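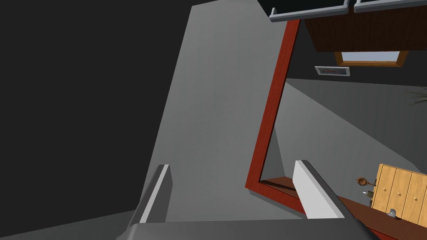
MacLeish Millwork Opens Urura Drying Line for Wood Frame Stock

New kiln building in Brerkau supplies pre-dried, graded lengths to cabinet and window shops

BRERKAU – MacLeish Millwork has begun regular production on Urura, a drying and grading line for hardwood frame stock at its Brerkau yard. The line went into service in July after a test period that covered 211 kiln loads. Stock from the line is now offered to cabinet makers, window shops and repair contractors under the Urura name.

Urura replaces the two older kilns on the north side of the yard. Those kilns ran on a fixed timetable for each species and thickness. The new line sets the length of each drying stage from readings taken inside sample boards, which are placed at the top, middle and bottom of every stack. A stage ends when all of the sample boards fall within the set range. If one board lags, the stage is held and the vents stay in position until the next reading.

The target for interior frame stock is a moisture content of 8 percent. Boards are allowed to fall one point to either side of that figure at the end of the run. Stock outside the range goes back to the holding shed and is dried again with a later load, or is sold as general lumber without the Urura mark.

"The old timetable was written for boards that had spent a full season in the open shed, and a lot of what we buy today has not," said Gregor Ritchie, kiln manager at MacLeish. "We were getting stacks that were fine on the outside and two points high in the core. A rail cut from that will move after it is glued."

Drying is followed by a rest period of 3 days in a closed room next to the kilns. The room is held at steady temperature and humidity, and stacks stay on their spacers for the whole period. Boards are then planed on two faces, checked for bow and twist, and cut to remove end splits. Grading is done by hand under side lighting.

Three grades are offered. Grade A is clear on both wide faces and one edge. Grade B allows small tight knots on one wide face. Grade C allows knots and color streaks on both faces and is meant for painted work or hidden parts. The moisture range is the same for all three. MacLeish does not sort for grain pattern, but buyers who need matched lengths can ask for boards from a single log at the time of order.

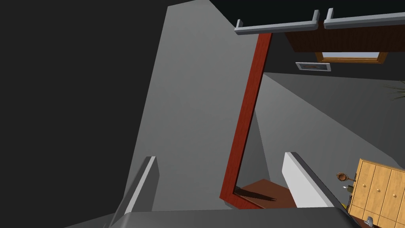 Reddish-brown wooden frame with a long straight member. Computer rendering.

Each bundle carries a tag with the load number, species, grade, thickness and final readings. The load number can be used to request the full drying record, which MacLeish keeps for 18 months. Records are sent as a plain table showing the stage, hours, air temperature and sample board readings. There is no charge for the record.

The tag format was worked out with Betimano, a cabinet shop that took bundles from the test loads and reported on how the stock behaved in use. Betimano used the stock for face frames and for the stiles and rails of tall doors. The shop checked each board with its own meter on arrival and again before cutting.

"Our readings were slightly lower than the tag on most bundles, and the difference was the same from one bundle to the next – so we adjusted for it and stopped worrying," said Sanaa Hamdy, shop foreman at Betimano. "The main request we had was for the thickness to be printed larger. It was hard to read on the upper racks."

The larger print has been adopted. A second request, for tags on both ends of the bundle, is under review.

Wrapping has also changed. Bundles leave the yard in full film with closed ends. Buyers should keep the film on until the stock is in the room where it will be worked, and should then open the ends and leave the bundle for at least one day. Bundles stored in an unheated building should not be opened there. Film that has been torn in shipping should be noted on the delivery slip so that the yard can send a replacement bundle if the readings have moved.

Urura stock is available now in oak, ash, cherry and beech. Maple will be added once the drying stages for thicker boards have been settled. Evaristo Ochoa, who runs the test loads, said the thinner maple boards have given steady results but the thick ones still show some staining near the spacers.

Existing orders for kiln-dried frame stock will be filled from the new line at the price already agreed. Buyers who hold open orders for the older yard grades will be contacted by the sales office with the nearest Urura grade.

About MacLeish Millwork

MacLeish Millwork buys, dries and machines hardwood for the building and furniture trades. The company runs a sawmill, drying yard and planing shop in Brerkau.

Sales and sample requests: Liam Goodall, trade desk
Press contact: Callum Rutherford, MacLeish Millwork, Brerkau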